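Week 6 handout: the stuff on the table

Okay, picking up where we stopped last time. I promised we'd get out of floor plans and into the small things, so this week is all about side tables and what ends up living on them (my favorite part of the whole course, I admit!). Bring your Listura notebook, because you'll be sketching.

Start with one table and one book. A dark top makes any bright cover shout, and a round one gives you no straight edge to line things up with, so a slight tilt looks fine.
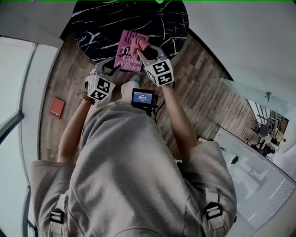 I usually tell people to try the paperback flat first, then standing, then gone. Live with each version for an evening before you decide. My own table at the Serrano apartment went through 4 rounds of this and I still move things.

**Now look up.** Daylight decides more than the furniture does. Note where your window is, which wall stays bright, and what the ceiling does where it meets the walls. Old molding throws soft little shadows, and I'd keep it plain white every time.
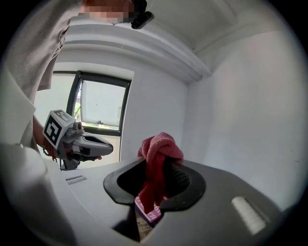
*White stepped cornice, with the window below.*

**For next time**

- Sketch one tabletop at home, from above
- Write 100 words on the light in that room (morning or late afternoon, you pick)
- Skim the Prendo reading, first half only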